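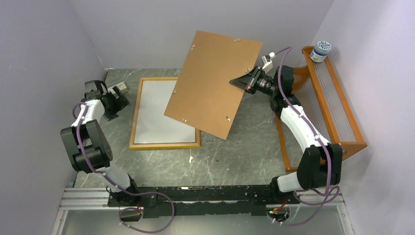
From the Jerkau Automation Reference
Entry last revised 29 October 2020

Wrist camera comparison (bench manipulation)

A wrist camera comparison is a bench test in which the same handling task is run with different cameras mounted on, or near, the gripper of a robot arm. The arm, gripper and controller stay the same from run to run. The results are used to choose a camera, to choose where to mount it, and to decide if a wrist camera is worth its weight and cabling at all.

The term is also used loosely for tests that change the gripper and the camera together. These are harder to read, as a dropped part may be the fault of either one, and are usually listed as combined trials.

Setup

Most comparisons are done with small arms in a walled enclosure. Two arms on a common base rail are a usual arrangement, with a parallel gripper on each. Plain walls in a pale color keep the background from changing between runs. A patterned floor is sometimes left in on purpose, as it gives the camera something to track when the arm moves without a part in view.

The camera is fixed to the wrist so that the gripper tips fall inside its view. Its cable runs back along the arm, with enough slack left at the elbow to allow full travel. A cable that is too short pulls on the wrist near the end of its reach, and one that is too long can hang into the work area. Brightly colored cable is easier to find and mask out in recorded footage.

A second camera, fixed beside or over the bench, is normally kept running through all the trials. It serves as the reference view and is the one used for scoring.

Tasks

The task should be one that the gripper can do reliably when guided by hand. Common choices are sorting small boxes, placing rods in a rack, and opening or closing household items.

Picture frames are a well-known test piece. The backing board is thin, flat and stiff, and it has to be lifted away from a frame that is only a little larger than the board itself. Once the board is up and tilted, it can hide much of the frame underneath, both from the wrist camera and from the reference camera. Metal retaining clips along the edges of a board add small bright spots that some cameras handle poorly. Light wood and white backing paper against a gray floor also give a fair spread of tones for checking exposure.

Other objects are often left standing in the enclosure as clutter. They are kept in the same places for all runs in a set.

The Jerkau trials

The most often cited set was run at the Jerkau workshop, which began work on it in September. It compared the Rilon, a small fixed-focus module, with the Pumier, a heavier unit with autofocus. Both were driven by the Radu controller, with no change to its settings between cameras. The set came to 1,063 attempts, of which 396 were on the picture frame task.

The Pumier gave the sharper image at rest. On the frame task it lost focus when the board came close to the lens, and the arm then waited for the picture to settle before moving on. The Rilon image was softer but did not change during the lift, and its runs were shorter. On the rod task the order was reversed - thin clear rods were hard to pick out with the Rilon, and the gripper tended to close beside them.

The workshop also tried both cameras at two frame rates, 15 and 30 per second. The higher rate helped during quick moves toward a part. It made little difference once the gripper had closed.

Scoring

An attempt is scored as complete, partial or failed. For the frame task, Jerkau counted a lift as complete if the board cleared the frame and was set down flat. A board that cleared the frame but slipped from the gripper was partial. Attempts stopped by the operator were left out of the totals, a practice that other workshops have not always followed.

Limits

Results from one arm do not carry over well to another. A light arm may sag under a heavier camera, and the change in gripper position can look like a vision error. Lighting is a further problem. Glossy rods and metal clips look very different when a lamp is moved by a small amount, and many published sets do not record lamp position.

See also
Parallel gripper
Hand-eye calibration
Two-arm workcell
Cable routing on small arms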